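Titis puts Kasten table-clearing package on general sale
13 Oct 2019

Titis has opened general sales of Kasten, a software package that lets robotics teams rehearse household table work in a simulated home before trying it on a real arm. The package had been open to a small group of test users since March.

Kasten comes as a download with a set of rooms, a library of household objects and a collection of recorded runs. Titis lists 16 rooms and 121 objects in the first release, along with 3,285 recorded runs that buyers can replay, cut up or use for training. A license covers one site for 12 months and includes updates released during that time.

The company, which is based in Rorkutness, says the package is meant for groups working on picking, placing and sorting at table height. The user chooses a room, a table and an arm, then either lays the objects out by hand or lets Kasten scatter them. The layouts can be saved and shared between machines, so two people in different offices can run the same test on the same mess.

In the living room layout, the arm is set beside a small wooden table with dishes, a cloth, a remote control and food on it. The background is furnished, and Titis says the furniture can be swapped or removed if a team wants a plainer view.
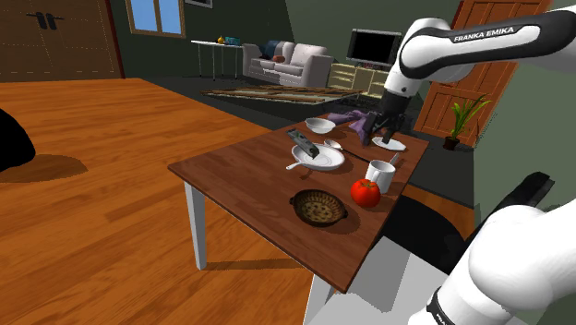

The Kasten living room layout, with the gripper at the purple cloth.

Most of the work in the current release went into grasping, according to the release notes. Cups, plates and cutlery were the first items to be finished, followed by soft items such as napkins and dishcloths. Cloth is still marked as a preview feature. It bends and folds, but Titis warns that very thin material can pass through a finger if the simulation is run at the fastest setting.

Every object has a weight and a surface setting that can be changed. A team can make the same mug heavier or more slippery from one run to the next without touching the rest of the layout. Lighting can be changed in the same way, and a run can be repeated under several kinds of light with one command.

Mugs get a chapter of their own in the manual. They can be approached from the side, by the handle or from above with a finger inside the rim, and the three approaches are scored separately. A fourth option, pushing the mug along the table before picking it up, has been left out for now and is planned for a later update.

The scoring has drawn more comment from test users than anything else in the package. Kasten does not give a single pass or fail mark at the end of a run. It keeps a log of contacts, slips and drops, and the user decides which of those count. A drop from just above the table might be fine for one team and a failure for another. The default settings are strict, and the manual suggests loosening them during early work.
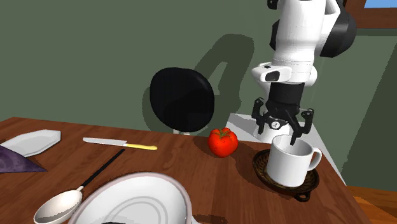

One test user said the separate scores for mugs were the main reason to buy the package, and that the single score in their old software had hidden a bad habit of knocking the rim on the way down. The same user wanted the log to be easier to read and said the first week went mostly on learning what the column names meant.

Titis says a new log viewer is in the works. Until it arrives, the logs open in any spreadsheet program, and the download includes a short guide to the columns.

Views are handled separately from the arm. Each run can be recorded from fixed points in the room and from a point near the gripper, and the recordings share one clock. Users can turn off the views they don't need, which saves a good deal of disk space. Close views take the longest to produce at full quality – Titis recommends a lower setting while a task is still being worked out, then a second pass overnight at the higher one.

The close view is also where the limits of the release show most. Shadows can have blocky edges when seen from a short distance, and the company lists this as a known fault. It does not affect the contact log. Teams that train on pictures alone may want to wait for the fix or turn shadows off, and there is a switch for that in the view settings.

Installation is simple enough on a single machine. Running Kasten across several machines takes more work and needs a license file copied to each one by hand. There is no browser version. Buyers who already use their own arm models can load them in place of the supplied ones, though the gripper has to be described in a separate file, and the checking tool for that file is slow.

Support is by email during Rorkutness office hours. Titis also runs a public message board, where questions about cloth and custom grippers make up much of the traffic so far.

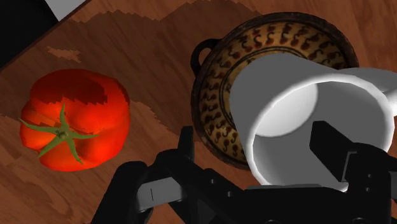
Zalten wrote on the board that the close views were good enough to test a mug grasp against, shadows aside, but that a 12-month license was too short for a university group. By the time a student has learned the package and collected a first set of runs, the post said, half the license has gone. Other replies asked for a cheaper teaching version with fewer rooms.

Titis answered in the same thread that a teaching license is being looked at and that no date has been set. It added that runs recorded during a license stay with the buyer and can still be opened after it ends, using the free replay tool. New runs cannot be made without a current license.

The next update will add drawers and cupboard doors to the kitchen rooms, and the company says the list of objects will grow at the same time. Test users from the March group can move to the full release without reinstalling, but saved layouts from the oldest test version have to be converted first. The converter is in the tools folder of the download.

Prices are given on request and depend on the number of machines at the site. A trial with one room and a small set of objects can be downloaded from the Titis site after registration.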